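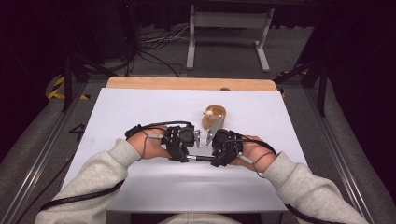

Figure 6. Ball at the rim of the cup, both hands at work.

Setting up the Onik ball and cup

You need one wooden cup, one ball and a flat surface. The ball is small and will leave you at the first opportunity, so put a tray or a rug under the edge of the table if you value your knees.

1. Clear a patch of table roughly 10 inches across. Your coffee does not count as cleared if you have only pushed it back a bit.

2. Stand the cup upright, open end up. Press the rim lightly. If the cup rocks, turn it a little and try again.

3. Bring the ball to the cup from the side nearest you and lower it over the rim. Let go when it is inside, or at least leaning that way.

4. Tip the ball out and repeat with the other hand leading. Most people find they have one good hand and one that is just visiting.

Note: A ball that stops on the rim counts as half a point under the Matar rules. Household rules vary – agree on them first.

Caution: Small ball. Keep away from children under three and from dogs of any age.

Do not oil the cup. Wipe it with a dry cloth and store the ball inside it. Spare balls are part no. 3383.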